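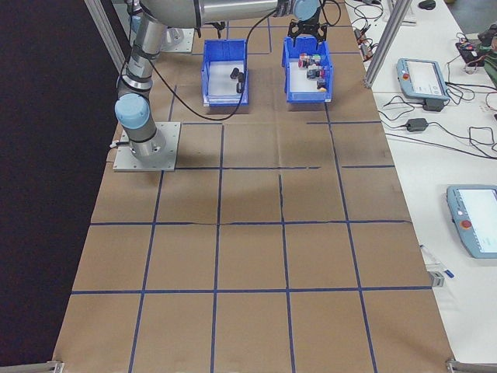 2020年8月21日
文・カナン・ユルト

六月の終わりに、スタムステッドという町の毛布工場を見学してきました。帰ったらすぐに書くつもりで、ノートも写真も机の上に積んでおいたのですが、庭のトマトの世話をしたり、母の引っ越しを手伝ったりしているうちに、夏がもうずいぶん進んでしまいました。こんな暑い時期に毛布の話を読まされる方には申し訳ないのですけれど、工場の人によれば毛布屋がいちばん忙しいのはまさに夏なのだそうで、それならまあいいかと、扇風機の前で書いています。

工場の名前はオスタ(Osta)といいます。わたしがこの名前を覚えたのは子どものころで、祖母の家の押し入れに、隅に小さく「Osta」と織りネームのついた、からし色と灰色の格子の毛布が一枚ありました。夏のあいだは防虫のラベンダーと一緒にしまわれていて、秋の最初の寒い晩に祖母が出してきてくれるのです。広げたときのあの匂い! ラベンダーと、羊と、ほんの少し押し入れの匂い。妹と端を引っぱり合ってよく叱られました。祖母が亡くなってから毛布はわたしのところに来て、今は居間の長椅子にかかっています。片方の縁かがりがほつれていて、これをどうにかできないかと思ったのが、そもそも工場に手紙を書いたきっかけでした。

返事をくださったのは、広報と受付と、それからたぶんほかにもいろいろ兼ねていらっしゃるシベル・ヤマンさんです。縁のかがり直しは今もやっていること、持ってきてもらえればその場で見られること、ちょうど六月に見学日を設けること、ただし今年は事情が事情なので、ひと組4人までの予約制にしてマスクをお願いしていること、などが丁寧に書いてありました。封筒の中に毛糸の切れ端が入っていて、それがうちの毛布と同じからし色だったのです。わたしはもう、その日のうちに予約を入れました。

■■

スタムステッドへは、本線の駅で支線に乗り換えて行きます。この支線がまた、いい線でした。ヴェリソウ(Verisow)という川に沿ってのろのろと上っていくのですが、窓が開けてあるので、線路脇の草の匂いがずっと入ってきます。川は見えたり隠れたりで、見えるたびに幅が狭くなって、最後の駅に着くころには、橋の上から呼べば向こう岸の人と話ができそうなくらいになっていました。乗っていたのはわたしのほかに、自転車を持った学生さんと、苗の箱を膝にのせたご夫婦。苗は茄子でした。箱から一本だけひょろりと飛び出したのがいて、ご主人がそれをずっと手のひらでかばっておいでだったのを、なぜだかよく覚えています。

駅前には小さな広場と、郵便局と、アッカーマン(Ackermann)という宿があります。見学は翌朝からだったので、わたしはここに一泊しました。一階が食堂になっていて、夕食は鱒の焼いたのと、じゃがいもと、酸っぱいきゅうり。きゅうりがあんまりおいしくて、おかわりをお願いしたら、瓶ごと持ってきてくださいました。部屋の寝台にかかっていたのはもちろんオスタの毛布で、これは紺と白の細い縞です。六月といっても川沿いの夜は冷えて、明け方に目が覚めてちゃんと肩まで引き上げました。窓の下を水が流れる音がして、もう一度よく眠りました。

朝食のときに宿のご主人と話していたら、町の人はオスタのことを工場とは呼ばず「上」と呼ぶのだと教わりました。川の上手にあるから「上」。「うちの母は上に勤めていた」「あの子は春から上に行った」というふうに使うのだそうです。わたしが「では今日は上に行ってきます」と言いましたら、大変に喜ばれて、道中で食べるようにと杏をいくつか包んでくださいました。

■■

工場までは川沿いの道を歩いて上ります。途中に昔の洗い場のあとが残っていて、石の段が水の中まで続いています。原毛をここで洗っていた時代があったとのことで、段の縁が丸く減っているのが、踏んでみると足の裏でわかります。今は犬を泳がせる場所になっているようでした。茶色い大きな犬が、どうしても木の枝を放そうとせず、飼い主の方が半分水に浸かって説得していました。

道が曲がったところで、急に建物が見えます。赤れんがの3階建てで、窓が縦に長くて、屋根がのこぎりの歯のようになった平屋が横にくっついています。門のところにシベルさんが出ていてくださいました。手紙の字から想像していたのよりずっとお若くて、声の大きな方です。織機のそばで長く話していると声はみんな大きくなるんです、わたしは事務所なのに移ってしまって、とお笑いになりました。

同じ組になったのは、手織りをなさるというジネヴラ・フォンターナさんと、高校生の姪御さん。それにわたしで、枠にはひとり分余裕がありましたから、ずいぶんゆったり回れました。ジネヴラさんは自分で織ったという麻の手提げを持っていらして、シベルさんがまずそれに食いついてしまい、出発までにしばらくかかりました。こういう見学は好きです。

はじめに通されたのは原毛の倉庫でした。扉を開けると、祖母の押し入れの匂いからラベンダーを引いたような、脂っぽくて甘い、あの羊の匂いがわっと来ます。大きな袋が天井近くまで積んであって、袋ごとに産地と刈った季節が札に書いてあります。シベルさんが袋の口を開けて、触ってみてくださいと言うので手を入れますと、中が思いのほか温かいのです。しばらくすると手がしっとりしてきて、これが羊毛の脂だと教えてもらいました。倉庫で働く人は冬でもハンドクリームが要らないのですって。うらやましい話です。

姪御さんが、羊によって毛がちがうのかと尋ねました。もちろんちがいます、とシベルさんは張り切って、別の袋からひとつかみずつ出して並べてくれました。白くてふわふわと細かく縮れたもの、少し黄みがかって長くまっすぐなもの、灰色と茶のまざったもの。細いものは肌ざわりがいいけれど毛玉になりやすく、長いものは丈夫だけれど首に当たるとちくちくする。オスタの毛布は昔からこれを混ぜて作っていて、割合は「だいたい決まっているけれど、その年の羊のご機嫌による」のだそうです。雨の多かった年と乾いた年では、同じ牧場の毛でも手ざわりが変わるとうかがって、なるほどと思いました。葡萄酒のような話です。

■■

染め場は、建物のいちばん川寄りにあります。ここを任されているのがチャイワット・クリンホムさんという、物静かな方でした。ゴムの長靴に、もとは何色だったのかもうわからない前掛け。よその土地の染工場で長く働いたあと、水が気に入ってここに来たとおっしゃいます。ヴェリソウの水はやわらかくて、赤がきれいに出るのだそうです。逆に、緑は少し骨が折れる。どうしてですかとうかがったら、しばらく考えてから「緑は、見る人がみんな自分の緑を持っているから」とおっしゃいました。染める側の苦労というのは、水や薬のことばかりでもないようです。

棚に見本帳が並んでいて、これを見せていただいたのが、わたしにとってはこの日いちばんの楽しみでした。厚紙に小さな毛糸の束が結びつけてあって、番号と名前と、染めた人の頭文字が書き添えてあります。全部で743色。番号は若いものほど古く、古い頁は糸が少し痩せていて、けれど色はちゃんと残っています。名前がまた楽しくて、「雨の前」「茹ですぎた豆」「司祭の靴下」なんていうのがあるのです。「茹ですぎた豆」は本当に茹ですぎた豆の色をしていて、ジネヴラさんとふたりで声を上げて笑ってしまいました。これが意外に売れるのですと、チャイワットさんは真面目な顔でおっしゃいます。

からし色もありました。手紙に入っていたあの色です。名前は「日曜の縁」というのだそうで、由来はもうわからないとのこと。わたしは鞄から祖母の毛布を出して(かさばるのですよ、これが。汽車の中でもずっと膝にのせていました)、見本の糸と並べてもらいました。祖母のほうが少し白っぽくなっています。チャイワットさんは窓のところまで持っていって、表と裏とをかわるがわる見て、それから格子の重なったところをそっと指で分けて、中に隠れていた糸を見せてくれました。そこだけ、見本とまったく同じ色でした。光に当たらないとこうして残るんですね、と言ったきり、わたしもしばらく黙って見ていました。祖母が買ってきた日の色なのだと思ったら、ちょっと、いけませんでした。マスクをしていてよかったです。

染め場の隅には、乾いた糸の束が竿にずらりとかけてあって、風が通るとゆっくり揺れます。ちょうどその日は橙と桃色の糸で、子ども用の膝掛けになると聞きました。姪御さんがそこから動かなくなってしまい、シベルさんが何度も腕時計を見ておいででした。

■■

そして織り場です。のこぎり屋根の下がそうで、天窓が北を向いているので、明るいのにまぶしくありません。戸口で耳栓を渡されます。入ったとたんに、床からおなかに響いてくるような音がして、ああこれは声が大きくなるはずだと納得しました。言葉はほとんど通じませんから、シベルさんは画用紙に大きな字を書いた札を用意していて、「たて糸」「よこ糸」「さわらないで」と順にめくって見せてくださいます。「さわらないで」の札だけ、角がすり切れていました。

織機を見ていると飽きません。たて糸が上と下とに分かれて、その口をよこ糸がさっと通って、櫛のようなものがとんと寄せる。それだけのことを延々と繰り返しているうちに、さっきまで糸だったものが、手前の巻き取り棒のところではもう布の顔をしているのです。どこで糸が布になるのか、その境目を見てやろうとじっと目を凝らしていたのですが、どうしてもわかりませんでした。

ここの主任がレムジ・ケスキンさんで、織り場の外の廊下に出て、耳栓を外してからゆっくり話をうかがいました。レムジさんのお父さんもお母さんもここの織り手だったそうです。工場は一度閉まっています。注文が減って、機械を売る話まで出て、町の人はもう駄目だろうと思っていた。それを、もとの働き手が何人かでお金を出し合って、2000年にもう一度開けたのだといいます。レムジさんはそのときいちばんの若手で、最初の仕事は織機の上に積もった鳩の糞を落とすことだったと、手つきをまじえて話してくださいました。天窓が割れていて、鳩がすっかり家にしていたのですね。追い出すのは気の毒だったけれど、あちらも結構な剣幕でしたよ、と。

再開して最初に織ったのは、単純な灰色の無地だったそうです。柄物を織る自信がまだなかったから、と率直におっしゃいます。お母さんが見に来て、耳のところをひと目見るなり「曲がってる」と言って帰ってしまった。その一反は売り物にならなくて、切って、働き手で分けたとのこと。レムジさんの家では、今もそれを車の後ろに敷いているそうです。じゃがいもを運ぶのにちょうどいいと。

いい織り手はどこでわかるのですか、とジネヴラさんが尋ねました。手織りの方ですから、ここは聞いておきたかったのでしょう。レムジさんの答えは「結び目」でした。切れた糸を継ぐときの結び目が、小さくて、あとでほどけなくて、しかも早い。ご自分でもやって見せてくださったのですが、指が一度くるりと動いたと思ったらもう結べていて、まるで手品です。もう一度お願いしますとジネヴラさんが言い、もう一度、とまた言い、とうとう廊下の窓枠に腰かけてお稽古が始まってしまいました。わたしも混ぜてもらったのですけれど、できあがったのは結び目というより、小さな鳥の巣でした。姪御さんは二度目でできました。若い方はいいですねえ。

■■

お昼は中庭でいただきました。木の長い卓が離して置いてあって、見学の組ごとに座ります。工場の食堂が出してくれた豆のスープと黒パン、それに白いチーズ。スープには干した薄荷が浮いていて、わたしの育った家の味にずいぶん似ていました。作った方にお礼を言いたかったのですが、仕込みの最中だとのことで、シベルさんに伝言をお願いしました。わたしは宿でもらった杏を出し、ジネヴラさんは手提げから焼き菓子を出して、包み紙ごと卓の端に並べて、それぞれ自分の手で取っていただきました。今年はそういう小さな作法がいろいろありますね。

中庭の向こうに大きな菩提樹があって、ちょうど花の時期でした。蜂がたいへんな数で、木全体が低く鳴っているように聞こえます。織り場の音がまだ耳に残っているところへこの音がかぶさってきて、なんだか頭の中までやわらかくなるようでした。昔はこの木の下に毛布を干したのだそうです。花が落ちてくっついて困るので、今は別の場所に移したとのことですが、菩提樹の花のついた毛布なら、わたしはむしろ買いたいと思います。

午後は仕上げの部屋から。織り上がったばかりの布は、触ってみるとまだごわごわしていて、目も粗くて、とても毛布とは思えません。これをお湯と石けんで揉んで縮ませ、そのあと表面を起こして毛羽を立てます。起毛には、昔はアザミに似た草の実を使ったそうで、硝子の戸棚にその実を木枠に並べた古い道具が飾ってありました。先が細かく鉤になっていて、そっと触れると、指の腹に猫の舌のように引っかかります。今は針金の機械です。それでも特別な注文のときには最後のひと撫でだけこの実を使うことがあるそうで、裏の畑で少し育てているというのですから、気の長い話です。

縮ませる前と後の布を並べて触り比べさせてもらいました。同じものだと言われなければわからないほどで、縮ませた後のほうは、指を置くと少し沈んで、それからじわっと押し返してきます。姪御さんが頬をつけようとして、マスクに気がついて、ああ、と残念そうな声を出したのがかわいらしかったです。シベルさんは、手首の内側でどうぞ、と言いました。手首の内側は頬と同じくらいよくわかるのだそうです。やってみたら本当でした。それからわたしは、店で布ものを見るたびに手首を当てる癖がついてしまっています。

■■

最後が縁かがりの部屋で、わたしの毛布の出番です。窓に沿って作業台があって、どの席にも小さな鋏が紐でつないであります。昔、鋏が毛布の中に縫い込まれたまま出荷されてしまったことがあって、それからの決まりなのだとか。送り返してきたお客さまの手紙は額に入れて壁にかけてあります。「貴社の鋏は大変よく切れます」と書いてありました。

祖母の毛布を広げますと、かがり手の方が集まってきて、ああこの縁はだれそれの手だ、いやその妹さんのほうだ、という話になりました。縁を見ればだれの仕事かわかるのだそうです。角の曲がり方に癖が出るらしく、祖母の毛布は角でひと針よけいに入れてあって、それがある姉妹のやり方だったと。結局どちらの手かは決まりませんでした。お姉さんのほうは今も町にお住まいで、今度見せて聞いてみるからと、写真を撮ってくださいました。

かがり直しは、ほつれたところだけにするか、ぐるりと全部やり直すか選べると言われました。全部やり直したほうがきれいには仕上がります。糸もぴったりそろいます。わたしは大いに迷って、ジネヴラさんにまで相談して、ほつれたところだけにしてもらいました。ですから今、うちの毛布の縁には新しいからし色と古いからし色のつなぎ目があります。明るい昼間に見ればはっきりわかりますし、夜の電灯だとわかりません。角のひと針は、新しいほうにもちゃんと入れてくださいました。

待っているあいだに、屋根裏の資料室ものぞかせてもらいました。古い注文帳が棚に詰まっていて、病院、船会社、寄宿学校、それに個人の名前が、いろいろなペンの色で書いてあります。祖母の名前がないものかと探しかけたのですが、個人のお客はたいてい町の店で買っていたから載っていないでしょう、とシベルさんが気の毒そうに教えてくれました。それでも一冊だけ、祖母が嫁いだころと思われる年の帳面をめくらせてもらいました。灰とからしの格子、という注文が何頁にもわたって続いていて、流行っていたのだとわかります。あの年の冬は、あちこちの家で子どもたちが同じ毛布を引っぱり合っていたことになります。

帰りに門の脇の売店で、端切れの袋と、青い膝掛けを買いました。青は母にと思ったのです。端切れのほうは、何が入っているか開けるまでわからない福袋のようなもので、宿に戻って寝台の上に広げてみましたら、なんと「茹ですぎた豆」が一枚入っていました。これはジネヴラさんに送りました。すぐにお返事が来て、鍋つかみにしたそうです。糸を継ぐ結び目は、まだ稽古中とのことでした。

■■

行ってみたい方のために、いくつか書いておきます。

見学は予約制で、電話よりも手紙か電子メールのほうがよいようです(電話は織り場の音で聞こえないことがあるのですって)。秋の予定はまだ決まっていないとのことでした。小さなお子さんは、織り場だけは入れません。そのあいだは中庭で遊んで待てます。

床は油のしみた木のところがあって滑りますので、靴は底の平らなものを。わたしは少しかかとのある靴で行って、染め場でチャイワットさんに長靴を借りることになりました。大きくて、歩くたびにがぽがぽ鳴りました。

支線は昼過ぎに長く間があきます。乗り遅れたら、アッカーマンの食堂で待つのがいちばんです。冷たい杏の煮たのを頼んでください。酸っぱいきゅうりは品書きにはありませんが、言えば出てきます。

修理に出したい毛布のある方は、洗わずにそのまま持っていくこと。わたしは張り切って洗って行ったものですから、かがり手の方に「汚れ方を見るとどこが弱っているかわかるんだけどねえ」と言われてしまいました。費用は長さで決まり、見積もりはその場で出ます。わたしのは待つうちに済みましたが、全部やり直す場合は預けることになり、秋まではかなり混んでいるそうです。

先週、シベルさんから葉書が届きました。例のお姉さんに写真を見せたところ、「これは妹。わたしならもっと詰めて縫う」と即座におっしゃったそうです。妹さんはお名前をロザといったとのこと。葉書は毛布の上に置いて、今これを書いています。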